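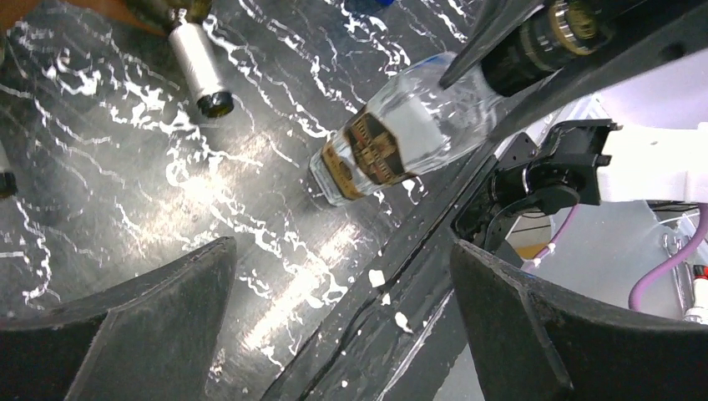
Cell rules, glass and shiny table. 13 November 2020

Bottle on its side, label up, fingers open. Before anyone closes on glass:

- speed cap at 100 mm/s inside the cell, no exceptions for "just one quick go"
- force limit set first, then read it back off the pendant. Tiago had it right, I didnt
- cables clear of the arm's sweep. Purple one loops low, check it by hand
- white flakes by the black rail: wipe down before the next run, note it here
- glare off the metal top is bad. Ebuka wants a matt mat, Akua says test without first. Undecided
- other bottles stay well out of reach of the fingers

Stop button within arm's length of whoever is runing it. Mieke to put that in the Parkbridge sheet, the October version still says "nearby".

Log at run 498. Ask Maricruz re spare finger pads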